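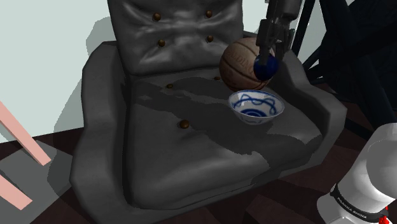

Sport Management / Course Materials / Unit 3

Promotion, Relegation and the Planning of a Club Budget
Handout for students, revised 2021-12-01

Please read these notes before the seminar. The case of Hullusia is used again in the written assignment, so keep your own numbers from the exercise at the end.

1. Open and closed leagues

In an open league, the clubs at the bottom of the table go down to a lower division and the best clubs from below come up. In a closed league, the members stay the same from one season to the next, unless the league itself decides to admit a new member or a member leaves. Most football leagues in Europe are open. The large professional leagues of North America are closed.

For the manager of a club, the difference is felt first in the budget. A club in a closed league knows in which competition it will play next year. A club in an open league often does not know it until the last matches are played, but the contracts with players, coaches and sponsors must be signed much earlier.

2. Three kinds of income

We divide the income of a club into match day income, commercial income and media income. Match day income includes tickets, season tickets, food and parking. Commercial income includes shirt sponsors, advertising boards and the sale of goods. Media income is the share that the league pays out from its broadcast contracts.

After relegation these three do not fall at the same speed. Media income falls at once, in the first season. Commercial income falls when the contracts end, or earlier if they contain a relegation clause. Match day income is the most difficult to predict. Some clubs keep nearly all of their season ticket holders, and a few even sell more, if the team begins to win again.

3. The case of Hullusia

Hullusia plays in a ground with 3000 seats. In the season we study, the club was promoted, and the board had to decide how much of the new income should go to wages. The main sponsor, Privent, had a contract with two payments: a fixed one in September, and a second one which depended on the division.

The board made a budget in which wages were 77 percent of total income. This was possible only if the club stayed up. The sporting director, Potgieter, had asked for relegation clauses in all new player contracts, which means that the wage goes down automatically when the team goes down. Three of the new players refused the clause. The board signed them anyway, and the club was relegated after one season.

Notice that the mistake was not made in the spring, when the results became bad. The costs were already fixed before the first match. When we discuss the case, try to stay with the information which the board had at that time.

4. Parachute payments

Some leagues pay money to relegated clubs for a limited period, so that they can meet the contracts signed in the higher division. Supporters of the system say that it lets promoted clubs invest with less fear. Critics say that it gives the relegated clubs an advantage over the others in the lower division. The league of Hullusia had no such payments.

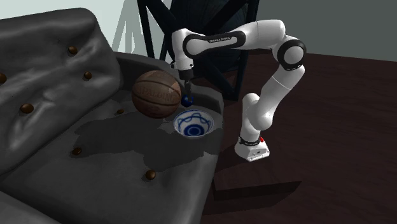 Dumisani Moodley objected in the last seminar that parachute payments reward exactly the boards which planned badly, and that a reserve fund, paid in by each club during its good seasons, would be more fair. He added that a club which never goes down should get its money back at some point, otherwise it will not agree to pay.

This objection is worth your time. Compare it with the text by Ellar in the reader, pages 2 and 3, where a similar fund is proposed for youth academies. Ask yourself who would control the fund, and what happens with a club that is promoted and relegated again within a year.

5. Exercise

Make two budgets for Hullusia, one for each division. Use the income table from the reader. Keep the wages of the three players without a clause the same in both budgets. Then write down the wage share for each case, and mark which costs the board could still change after September.

Bring the two budgets on paper.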